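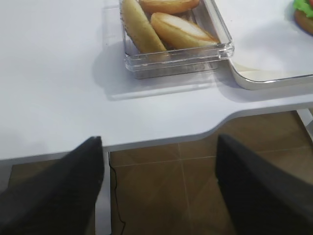
Why Does Bread Have Holes in It?

Grab a slice of bread and hold it up close to your nose. (Go on, sniff it too!) See all those tiny holes? Some are as small as a pinhead, and some are big enough for the jelly to drip right through onto your shirt. Every one of those holes used to be a bubble, and every bubble was blown by something alive.

Meet the yeast

Yeast is a living thing, but it isn't a plant and it isn't an animal. It belongs to the fungus family, so it's a cousin of the mushroom! One yeast is made of a single cell, much too small to see without a microscope. The dry yeast you find in a grocery store looks like tan sand, and each of those little grains is a huge crowd of yeast cells fast asleep.

To wake them up, you need water that feels warm, like a bath. Cold water leaves them sleepy. Very hot water kills them, and then your bread comes out like a doorstop.

Dinner time for yeast

Once the yeast is awake, it's hungry, and what it loves best is sugar. Even if you don't add any sugar to your dough, there's food waiting. Flour is full of starch, and starch is a long chain of sugars all hooked together. Special helpers called enzymes (say it EN-zimes) snip the chain into small, sweet pieces the yeast can eat.

As the yeast eats, it gives off a gas called carbon dioxide. You know this gas already! It's the fizz in soda, and it's in the air you breathe out. So now we have gas inside the dough, pushing and pushing to get out. Why doesn't it just float away?

The stretchy part

Wheat flour has proteins in it, and when they get wet and you squish them around, they link up into a stretchy net called gluten. That's what kneading is for. You push the dough, fold it, turn it, and push it again for almost 15 minutes, and it changes from a lumpy, sticky mess into a smooth ball that springs back when you poke it.

The gluten traps the gas the way a balloon traps your breath. Thousands and thousands of little balloons! The dough puffs up, bigger and bigger, and bakers say it's "rising."

Suleiman Dauda bakes bread in Nambridge, and he starts work while it's still dark out. He lets his bun dough rise for 90 minutes before he shapes it. "My daughter was 6 when she first helped me," he told us. "She wanted to punch the dough right away. I had to tell her, wait, it's still growing!"

Buns, bagels and flatbreads

Different breads have very different holes. Burger buns need small, even ones, so the bread stays soft but is still strong enough to hold up everything you pile on.

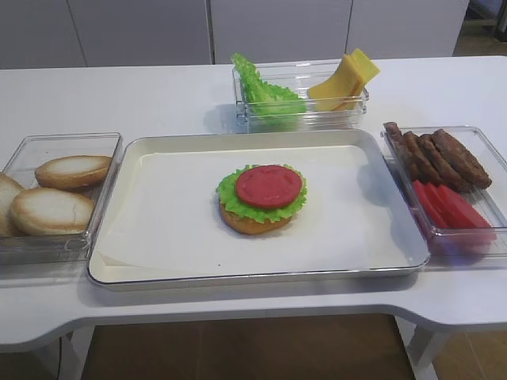 Bakers often put milk, butter or egg in bun dough as well. Fat makes the bread tender, and the sugar in milk helps the crust turn a lovely golden brown.

Bagels are boiled before they're baked! The hot water sets the outside early, so the dough can't puff up as much, and you get that wonderful chewy bite. A tortilla usually has no yeast at all and stays nice and flat.

What happens in the oven?

For the first few minutes in the oven, the dough grows faster than ever. The gas gets hot and spreads out, and the yeast gobbles up one last speedy meal. Bakers call this "oven spring." Then it gets too hot for the yeast, the stretchy walls turn firm, and the bubbles stay just where they are. Those are the holes in your slice!

Try it: the balloon test

You'll need an empty plastic bottle, a balloon, a packet of dry yeast, a spoonful of sugar and some warm water. Ask a grown-up to check the water with you.

Stretch the balloon a few times so it's nice and loose. Pour a little warm water into the bottle, add the sugar and yeast, and swirl it. Pull the balloon over the top and put the bottle somewhere warm. Check back in half an hour. Is the balloon standing up?

Now try it again with cold water, or without the sugar. What do you think will change? Write down your guess before you look!

Words to know

Yeast: a tiny living fungus that makes dough rise.
Gluten: the stretchy net inside wheat dough.
Carbon dioxide: the gas that fills the bubbles.
Knead: to push and fold dough with your hands. (The K is silent!)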